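Keep the bad takes

Most arguments about teaching robots by example are arguments about how much. Somebody wants 3000 demonstrations of a task, somebody else says 900 would do if they were good ones, and the meeting ends with a number in a spreadsheet. I have sat through plenty of those meetings. I think we spend too long on the number and too little on what goes in the bin at the end of the day.

The task I know best at the moment is a dull one: a zip bag with a folded cloth in it, two arms, two tables pushed together.

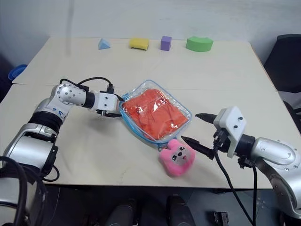
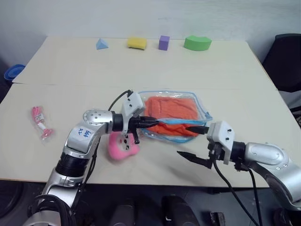
Orange cloth, clear bag, blue seal, both times.

Lajos Csonka read a draft of this and disagreed with nearly all of it. His view is that a learning system copies what it is shown, that a fumbled grasp is a fumbled grasp however fondly you label it, and that every hour spent sorting failures into kinds is an hour not spent recording successes. He would throw out anything an operator would be embarrassed to show a customer. He also pointed out that I have never had to pay for the storage.

He is right about the storage. On the rest I think he is describing a problem with careless mixing, and I agree that careless mixing is bad. If you tip every recording into one folder and train on the lot, the system will learn to hesitate in the places where your operators hesitated. We did this once on the Kesik project and got an arm that stopped short of every handle, waited, and then went in. It had picked up the pause from a single operator who was new to the controls.

But look at what happens when only the clean recordings are kept. An experienced operator on a bag task takes hold of the seal first time. The bag stays more or less where it was put. The fingers never end up behind the plastic, or on one layer when they wanted two. So the system sees a great many good beginnings and has no idea what to do from a poor one. Put it to work, let it miss by the width of a finger, and it is somewhere it has never been. It carries on with the next part of the motion holding nothing at all.

People recover from this sort of thing without noticing. Watch anyone open a bag of frozen peas. They slip, pinch again, turn the bag a little, try the other corner. That second try is the useful part, and it is the part we cut, because the form has a box marked success and the operator didn't tick it.

Under the rules we took over from Lukitz, a take was rejected if the gripper closed more than once on the same object. I understand why. It is an easy rule to check, and easy rules get followed. It also removed every recovery we had. When I went back through one batch before it was wiped, I found 40 rejected takes in which the operator had missed, backed off and then finished the job perfectly well. I would have swapped any of the smooth ones for those.

What I'd like instead is fairly modest. Three piles. The first is takes that went well throughout. The second is takes that went wrong and were put right, with a mark at the moment the operator began to correct. The third is takes that went wrong and stayed wrong. The first two go to training. The third is kept for checking, so there is something to compare against when the trained system fails in its own way. The mark in the second pile matters most. It lets you train on the correction and leave out the mistake that came before it, and I think that meets Lajos's main objection. He says it meets half of it.

The cost is in the labelling. With a foot pedal, an operator can drop the mark while working and loses very little time. Without one, somebody has to sit and watch it all back. We tried it both ways for 11 shifts in April and I would not ask anyone to do the watching again. The pedal marks were a bit late, as you would expect, but late by a steady amount, so they could be shifted.

There is a second cost that I take more seriously. Operators are proud of their work. If you tell them the untidy takes are wanted, some will start producing untidy takes on purpose, and a staged mistake is worthless. The hand goes to the wrong place too neatly and comes back too soon. Jayawardena's guidance for its collection teams deals with this by saying nothing to the operators beyond "finish the task if you can". I used to think that was a bit secretive. I now think it is the best instruction of the lot, and I would put it at the top of the sheet with nothing underneath.

Pay has to follow the same line. Cultilard pays its contractors per accepted take, and as long as a fumble means no acceptance, a sensible person will stop the recording as soon as they slip and start a fresh one. I would do the same. Pay by the hour, or accept both piles at the same rate, and people will carry on through the slip.

Lajos and I have agreed to split the next batch, his half cleaned his way and mine sorted into piles, with the same bag task for both. He has asked for the larger half. I've said he can have it.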